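Koststead cell, progress report for July
Prepared for the Prumcombe program office

The two-arm cell is running again after the repair of the left wrist. We replaced the Vass joint bearing and renewed the cable to the left gripper, as the old one was rubbing at the elbow. The arm counter stood at 3604 hours when we opened it.

After the repair we calibrated both arms and started the stool handling task, with the table covered in black sheet as agreed.
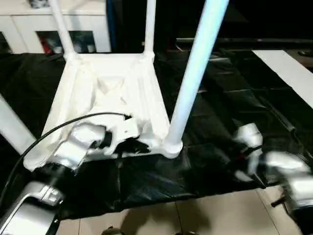 From 469 attempts since the restart, 11 ended with a fault stop, all of them on the right arm. We suspect the Lukon drive settings — these were not changed during the repair, and they may be too stiff for slow moves near the table.

Next month we will lower these settings step by step and grease the right wrist. We also request 100 dollars from the spare parts budget for a second cable.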